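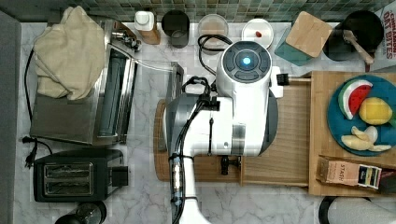
How Do You Teach a Robot to Help in the Kitchen?

Suppose you want a friend to put a lemon on a plate. You can just say so. Your friend already knows what a lemon is, where the plate is, and how hard to squeeze.

A robot arm starts out knowing none of that. It has motors, and the motors turn when a computer tells them to. Someone has to show it what the job is.

At the Hamenum workshop, a group of engineers teaches robot arms to do small kitchen jobs. They use toy food, like a plastic-looking slice of watermelon or a banana, and real things from the cupboard, like a box of tea. There are two main ways they show an arm what to do.

Way 1: Moving the arm by hand

Have you ever learned to swing a bat with a grown-up holding your arms? This is a lot like that. The engineer switches the arm to a mode where the joints move easily. Then she takes hold of it and guides it through the job: over to the food, down, close the gripper, up, across to the plate, open the gripper.

A gripper is the robot's hand. Many grippers have only two fingers, so they pinch things the way you do with your finger and thumb.

While the arm is being pushed and pulled, it keeps track of how far each joint has turned. It saves those numbers many times every second. Later it can use them to make the same moves with no one holding on.

Way 2: Driving the arm from a distance

The second way is called teleoperation. "Tele" comes from a Greek word for "far off," and "operation" means making something work. The person does not touch the robot at all. They use a controller.

The controller at Hamenum is called Wuvix. It is a small arm that sits on a desk. When you bend the small arm, the big arm bends too. When you squeeze the handle, the gripper closes.

Driving a robot this way takes practice. Rizwan Siddiqui teaches new drivers, and he says the hardest part is going slowly enough. "Everyone bumps the cutting board at first," he says. "You can't feel it the way you would with your own hand, so you have to look."

Why one time is not enough

If you show the robot a job once, it learns one set of moves. Slide the lemon over a little and the gripper may close on air.

So the engineers show the job again and again, and they change something each time. The plate goes on the other side. The tea box gets turned around. For one job, picking up a lemon, the team recorded 195 tries. They threw out the ones where the driver made a mistake and kept the rest.

Each try is called a demonstration. A computer program looks through all of them for what the good tries have in common. Then the robot does the job alone while a person stands near the stop button.

The first time the team tested the lemon job, the robot got it right on 71 percent of its turns. They recorded more demonstrations — mostly with the lemon near the edge of the plate, where it had trouble — and tested again.

Words to know

Joint: a place where the arm can bend or turn, like your elbow.

Gripper: the part that grabs.

Demonstration: one recorded try at a job, done by a person guiding or driving the robot.

Teleoperation: controlling a machine from a distance.

Try it at home

You need 2 people, a spoon, a bowl, and a lemon or a small ball. One person is the robot and closes their eyes. The other stands behind and gently guides the robot's arm to scoop up the lemon and drop it in the bowl. Do it 3 times. Now let the robot try alone, eyes still closed. Then move the bowl and try once more.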